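Opening-day safety checklist – Stundedance athletics meet
Track, field and stores
Walked July 7, 2025, before any athletes were let in 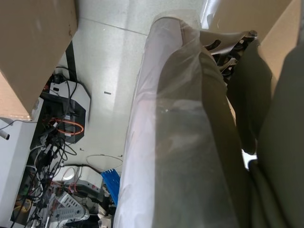
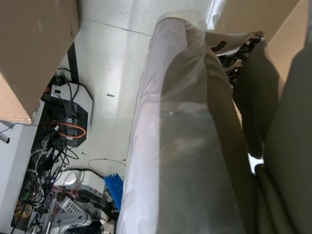
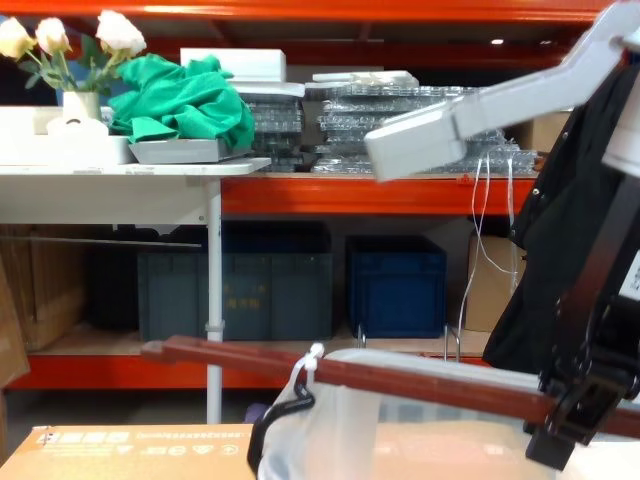 Inspection and comments by Nii Mensah, meet safety lead

1. Track surface – PASS
Lovely condition! The seam in lane four that bothered us in January has been glued flat and I couldn't lift it with a fingernail. Please keep spikes off it until the first call.

2. Hurdles – PASS WITH COMMENT
All 44 checked for cracked bars and loose feet. Two have stiff height pins. They work, but go easy on them.

3. Long jump pit – PASS
Raked and dug over. The sand is level with the runway and the board is tight.

4. Throwing cage – FAIL, FIXED ON SITE
Small tear in the net at knee height on the left side. The Dornano crew patched it while I stood there, and then we pulled on it together. Recheck before the discus.

5. High jump mats – PASS
Straps closed, cover on, no gaps between sections. These new Matić mats are a joy to land on (yes, I tested one).

6. Starting area – ACTION NEEDED
Speaker cable crosses the path behind the 200 meter start. Needs a cable cover. The 100 meter start is fine.

7. Stands and exits – PASS
Cleared for 1000 seats. Both gates open outward and the signs are lit. North steps have fresh yellow edging – so much easier to see now.

8. First aid and water – PASS WITH COMMENT
Ice, splints and stretcher all there. Grurkance team wants a second water table by the finish, and I agree.

9. Radios – PASS
Clear from every corner, even under the stand.

Open items: 4 (recheck), 6, 8. Initial next to each one when done and leave the sheet at the call room desk.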